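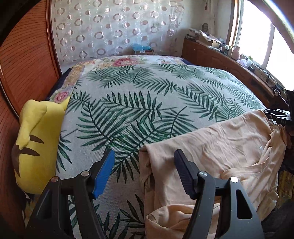 Alby Rewi wrote, after reading the outline, that anyone who already has a robot arm should drive the arm and skip the hand-held kit altogether. I'll come back to that near the end, so leave it hanging for now.

Opening

Say who I am and that I paid for the kit. Breranitz sold it to us at list price and hasn't seen these notes.

The product is the Husix hand-held gripper kit, bought for the Herkberg workshop in November. Price was 587 euros before postage. I'll talk about what comes in the box, what it is like to use on household jobs, the software, and what I'd ask the seller before ordering. Questions at any point are fine.

What you get

The gripper with its two jaws, a camera mount, two types of finger pad, a bag of screws, a hex key and a printed sheet. No camera. The product page does say so, but low down, and we missed it the first time.

The jaws are black and have cut-outs through the arms. The pads matter more than I expected. One type is blue with a textured face, the other is black and ribbed. On the slide there is one of each, blue on the left jaw and black on the right. The sheet recommends a matching pair and gives no reason. We tried matching pairs as well and on cloth I couldn't tell them apart. On smooth things like cups the blue ones held better.

Assembly took me 40 minutes. Tighten the screws again after the first session. Two of ours had worked loose.

Using it on cloth

Stay on the slide for this part.

We did most of the testing with clothes on a bed, because that is what the people asking us for data want at the moment. Point to the peach cloth and the bedspread under it. The bedspread is what makes the job awkward. Close the jaws too low and you get both layers, and then the whole bed comes up with the garment. The habit to learn is to come in at a shallow angle and take a fold from the side. Aim for somewhere the cloth has already bunched up. Flat cloth is much harder.

The trigger is stiff for the first few days. People with small hands complained about it, and I think they were right to. There is a softer spring sold separately by Breranitz. It helps, but it should be in the box at this price.

Weight is all right without the camera. With a camera on the mount it tips forward, and after half an hour the wrist feels it. We now swap people over before that.

(If someone asks about soft toys: yes, it picks them up, the jaws open wide enough for an ear or a limb. It won't go round the body of a big one.)

Light

Short section. Bright windows are a nuisance. Look at the window on the right of the slide, the glass is plain white. Exposure on the camera has to be locked before you start, otherwise it changes as you turn and the cloth goes dark halfway through a grasp. The Husix sheet doesn't mention exposure at all. Renaud's guide does, page 5, and it works with this kit even though it was written for theirs.

Software

The recorder runs on a laptop and is plain to use: start, stop, name the session. It crashed on us twice, both times with a full disk, and there was no warning first. The files before the crash were fine.

Calibration is the weak part. You have to wave the gripper at a printed board, and if the board isn't dead flat the result is poor. Glue it to something stiff. Ours is on an old shelf.

Export is good. The jaw opening is saved next to the video with matching times, and the people at the other end had no trouble reading it.

How much we recorded

Around 500 usable grasps in the first fortnight, with people sharing one gripper. I wouldn't read much into the figure. A lot of the time went on moving things back into a mess after each go.

Compared with Renaud

Renaud's kit is dearer and heavier and comes with the camera fitted. The trigger is better. Spare pads take weeks to arrive, where Husix pads come in a few days. If you're working in one room and want it to run from the first morning, Renaud. For carrying about between people's homes I'd still take the Husix.

Back to Alby's point

He is right if the job stays on a bench. Driving the arm gives you data that fits the arm, and you don't have to convert anything afterwards. But our arm doesn't go up the stairs to a bedroom, and no one here wants to bolt it next to a bed for a week. For that sort of room the hand-held kit is what we could use. Alby may well be in the audience, so give him a chance to answer.

Ask before you order

Which camera fits the mount, by model name.
Whether the softer spring can be included.
Price of spare pads, both types.
Which version of the recorder is shipped, and whether the disk warning has been added.

Leave the pad bag and the gripper on the front table for people to try. Ask them not to undo the camera mount, the thread is soft.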